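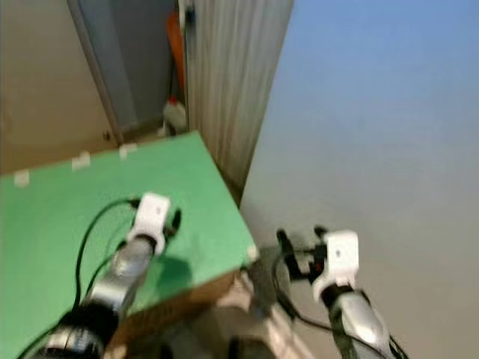

The arms at the green table in our shared workshop, Prisstead.

In defence of the slow robot

I have paid my share for a bench at Prisstead for 7 years, and in this time I have seen many robots begun there and very few finished. I include my own in this count. So when our group started with two arms on one body, I was the person who said it was too much. I want to write why I have changed my opinion, but only by half.

The usual complaint about a home-built robot is that it is slow. Visitors stand beside the table, they watch, and after a minute they say, "I could do this faster with my hand." Of course they could. I could also wash my shirts faster than the machine does, if I had only one shirt. Speed is the first thing we notice in a machine and I believe it is the least interesting thing to discuss about it.

What interests me is how much of our time goes to matters which have no place in the plans. Take the cables. In February we had a long discussion about cables, and I am not proud of how I behaved in it. I wanted them tied close to the arm along the full length, very clean, as in a catalogue. Abdelkrim Tahiri wanted a free loop at each gripper, because a wrist must turn and a tight cable breaks. He was right. The loops are ugly and they catch on things, and still I would not remove them now. A builder who works alone does not have this quarrel, and he pays for it later with a broken connector.

The same goes for padding. We put foam around one part of an arm, with a strap to hold it. It is the cheapest thing on the whole machine, and I would keep it before many of the expensive ones.

My second point is about the tasks we choose. In many workshops the first task is to stack coloured blocks. I have nothing against blocks, but no one at home needs them stacked. I prefer a task which already exists in the room. Ours is the key wall: clear adhesive hooks on a green panel, with keys and tags, which every member uses. 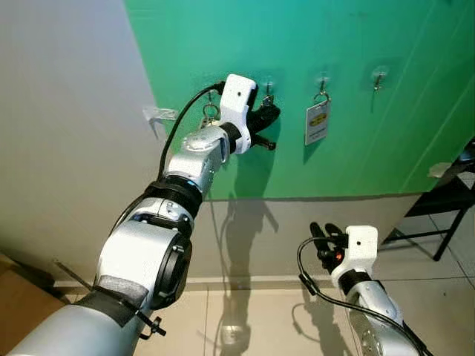 At the key wall. A small silver key hangs from the hook by the fingers.

A key is a cruel object for a gripper. It is thin, it shines, it swings when you touch it, and a clear hook is difficult to see even for me with my glasses. I think one evening with such a hook teaches more than 12 evenings with blocks. The hook is also a fair judge, for it was put there for people and it makes no concession to the machine.

Here comes the half where I have not changed my opinion. There is a habit among us builders to speak of "helping at home" when we mean "amusing ourselves at home". I do it too. My mother has stiff hands and turning a key is painful for her, and when I told her about our project she asked only one question: who will repair it? I had no good answer. A machine which depends on nine people who understand its cables is not yet a help to an old woman. It is a hobby, and a hobby is a respectable thing, but we should call it by its name.

I would therefore ask two things of anyone who builds such a robot in a garage or a common room. Choose a task that somebody near you would be glad to be free of. And write down each repair, also the stupid ones — the loose screw, the strap put on backwards. Our notebook has reached page 303 and it is, in my view, more valuable than the arms.

Comments (9) | Shares (12)
Contact | © 2024 Prisstead Workshop | Back to top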